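October, evening, after ten

I want to write the day down before I sleep, because tomorrow Gladys will ask me what we decided and I will remember only the half.

We were at the mast in Guzmán from early morning. It is the tall one behind the grain store, 157 meters, with three levels of lights. The middle level has been dark on the north side since the storm, and the owner got a letter from the aviation office. So he called Kamerlow, and Kamerlow called us. I say "us", but it is mostly Segundo, who climbs, and me, who stays below with the cabinet and the papers. I am not ashamed of this. My knee does not like ladders anymore.

The cabinet was worse than I expected. Somebody before us changed the fuse for a bigger one and wrote nothing in the log. I don't like to speak badly about people I never met, but a bigger fuse does not repair a fault, it only hides it until the cable gets hot. I took it out and put back the correct one. It blew in the same second I closed the switch. Good, I thought, then at least the fault is still there and I can look for it.

Segundo went up with the meter. The wind was quiet until noon. He called me by radio from the middle platform and read me the values, and I wrote them on the back of the old inspection sheet, which was maybe not so clever, because now this sheet must go in the file with my bad handwriting on it. The insulation on the south cable was fine. On the north one it was nearly nothing. He followed the cable down by hand and found the place 15 meters under the lamp, where it passes over a bracket. The clamp had lost its rubber and the steel had been rubbing there for who knows how many winters.

We had no new cable of this length in the van. I called Arlindo Damasceno in the warehouse and he said he has a full drum, 1000 meters, but he does not want to cut it before the end of the month for reasons of inventory. I asked him if the pilots also wait for the inventory. He laughed, but he did not say yes. Later he sent a message that he will cut it. I think Gladys spoke to him.

For tonight we had to do something about the dark side. Segundo wanted to make a joint at the bracket, with the good heat-shrink sleeves, and leave it until the new cable comes. I was against it. A joint in such a place, with the wind pulling on it, is a thing I have seen fail two times. But I also don't like to leave the mast like it is. We discussed it longer than we should. In the end we fixed a small battery lamp on the platform, the Tondier, red, low intensity, and I phoned the notice office and told them the height of the dark level and how long we expect to need. The lady was very correct. She made me repeat the coordinates two times and then she read them back to me, and one digit was wrong, and it was my mistake. I was glad that she is like this.

The owner came after lunch. He wanted to know why the old lamps cannot all be changed for white flashing ones, like he saw on a wind turbine on holiday. I explained him that white flashing at night so near to the houses would bring him more letters than he has now, and that red at night is normal for a mast like his. He looked disappointed. He also asked the price of the complete change to LED. I gave him the figure from the Zendance list, 2466 for one level with the bracket included, and he became silent and went to look at his grain. I believe he will do it, but not this year.

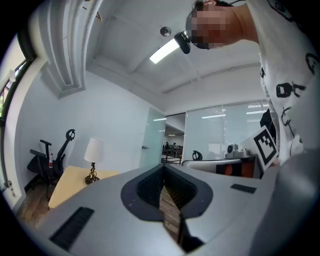
Then there is the matter of the photocell, which I almost forgot. When it got dark the top light came on, but very late. I could already not read my own notes. The cell is mounted on the side of the cabinet where the yard lamp of the grain store shines directly on it, so it thinks the day is longer than it is. I covered it with my glove and the light came on by itself after the normal delay. The cell itself is healthy, it only has to move to the other side. That is half an hour of work, and I will do it when we come with the cable.

Pieter Leemans called when I was on the way home. He wants a report with pictures of the bracket, because he suspects the same clamps are on the other masts from that year. I think he is right, and I don't like that he is right – it means many ladders for Segundo before the frost. Balakrishnan Raju could help him, he has his climbing certificate again, but he is promised to the chimney job until the next week at least.

To do:

- sleeve and clamps, the ones with thick rubber, ask for double
- new log book for the cabinet, and write in it about the fuse
- second battery for the Tondier
- move the photocell
- call the notice office again when the level is back, do not forget this

My hands still smell of contact spray. I made soup from what was there, potatoes and one old leek, and ate it standing. From the kitchen window I can see the mast if I lean a little. The top is on, and the low level is on. The small lamp in the middle I cannot see from here, it is too weak for this distance, but Segundo drove past on his way home and wrote me that it burns.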